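Rates, Rent and a Shoebox Full of Statements

Mar 10, 2026

I spent most of last weekend at my kitchen table with a shoebox of old bank statements, and I have to tell you, it was more fun than it sounds. (My family disagrees.) I was looking for one thing: what my cash had been earning while I wasn't paying attention. The answer was close to nothing, and I do this for a living!

So this month I want to talk about cash. I know, I know – you'd all like to hear about stocks, and I'll get to them next time. But three of you wrote to me with nearly the same question, which was whether it's worth the bother of moving savings out of a regular checking account and into something that pays. Yolotzin Ventura put it best. She has money set aside for a new roof, she doesn't need it until July, and it's been sitting in checking for so long that she'd stopped seeing it.

My answer to her was yes, move it, and keep it boring. Money with a date on it has no business in the stock market. If you need it this summer, you want to know it'll be there this summer. For most people that leaves a savings account with a decent rate, a money market fund, a short CD or a Treasury bill. They all do more or less the same job. The differences are in how fast you can get your hands on the money, how it's taxed, and how much paperwork you can stand.

Treasury bills scare people off and I wish they didn't. You pay a little less than face value, you wait, and you get face value back. The interest is free of state income tax, too, so if you live somewhere that takes a big bite, compare what you'd keep after tax before you go with the CD. On the other hand, if you think you might need the cash early, a savings account is a whole lot simpler. You can sell a bill before it comes due, but the price is whatever the market says that day.
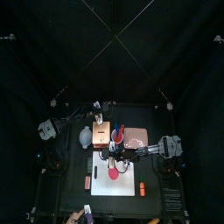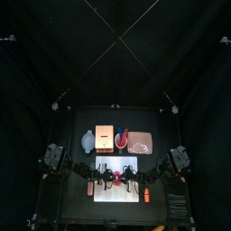
Two robot arms over a table.

Now for the shoebox. I added up one old account, the one I opened when I moved here and then sort of forgot, and found $3788 in it. That's not a fortune, but it's a used car repair or a very nice trip, and it had been earning so little that the interest rounded down to zero on some of the statements. I closed it on Monday morning's to-do list and moved the money the same afternoon. The phone call took 14 minutes, most of it hold music.

Jayson Javier asked me a tougher one. He has a CD coming due and wants to know if he should lock in again for longer, in case rates fall. I wish I knew! I've been reading forecasts for a lot of years and I've watched very smart people get the direction wrong, never mind the size. What I told Jayson is what I do myself, which is build a ladder. Split the money into 4 pieces, have them come due at different times, and roll each one over as it matures. You'll never get the best rate on all of it, and you'll never get the worst rate on all of it either. I can sleep with that.

One thing to watch with CDs is the automatic renewal. Banks usually give you a short window after the maturity date, and if you miss it, you're in for another term at whatever rate they're offering. Put it on the calendar the day you open the account. Botond Magyar missed his window by a day last year and he still brings it up at lunch.

A few of you also asked how much cash is enough. I like to see several months of bills, more if your income jumps around. Isauro Gallegos does seasonal work and keeps 11 months' worth, and I wouldn't talk him out of a dime of it. If you're retired and drawing on your portfolio, it's a different conversation, and we should have it one on one.

Housekeeping: the Pridport office will have the phones moved over to the new system soon, so if you get a strange recording, hang up and try again. Jarmo Laitinen is taking appointments for tax document reviews, and his afternoons go fast. Bring last year's return and any 1099s you've received, even the little ones.

Next month, stocks. I promise!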